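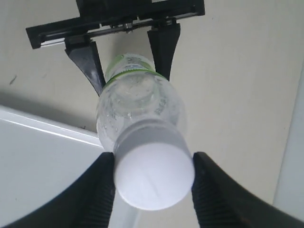
Bottle with white cap, close view

Ticket: Tour headsets drop the guide's channel in the east galleries
Site: Brinham Museum, guide training program
Product: Inach receivers, Plorow scheduling module
Status: Open, workaround in place
Priority: Medium

Reported problem
Trainee guides lose audio to part of the group on entering the east galleries. The guide's transmitter shows a normal signal. Affected receivers display the correct channel but play nothing until they are switched off and on again. Tours in the main hall are not affected.

Checks done
Batteries replaced in all affected receivers. No change.
Transmitter swapped with the spare from the front desk. No change.
Receiver firmware compared across the set of 50. Two units were on the older release and have been updated. The fault still occurs on units that were always current.
Channel plan exported from Plorow. Arabic and English training tours were assigned the same group code when their start times overlapped.
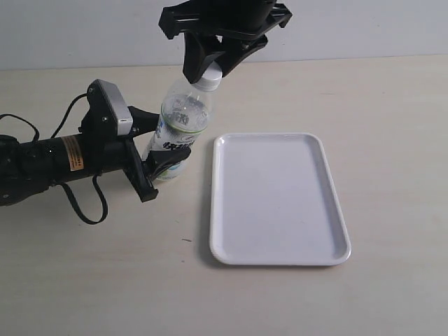 Page last changed: 4/2/20

The duplicate group code explains the silence. When two transmitters share a code, the receiver mutes to avoid mixing the feeds and does not unmute by itself. The east galleries are where the two routes meet, so the fault appears only there.

Plorow takes its codes from the Apaza gateway. The gateway log shows error 400 on each code request made since the December update, and Plorow then falls back to its default code, 800, for every tour. No alert is sent to the desk – the fallback is logged as a warning only.

Workaround
Set the group code by hand on the transmitter before the tour leaves the desk. Use a different code for each language. Receivers must be docked after the change or they keep the old code.

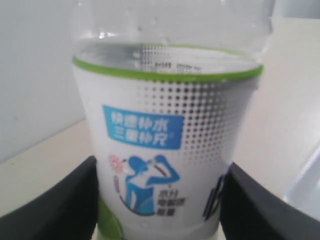 Docking takes longer if the case is full, so the desk should start before the group arrives. Receivers handed out without docking will play the wrong tour or none.

Next steps
Gateway request format to be corrected by Apaza support. Ticket stays open until a full day of overlapping tours runs with automatic codes.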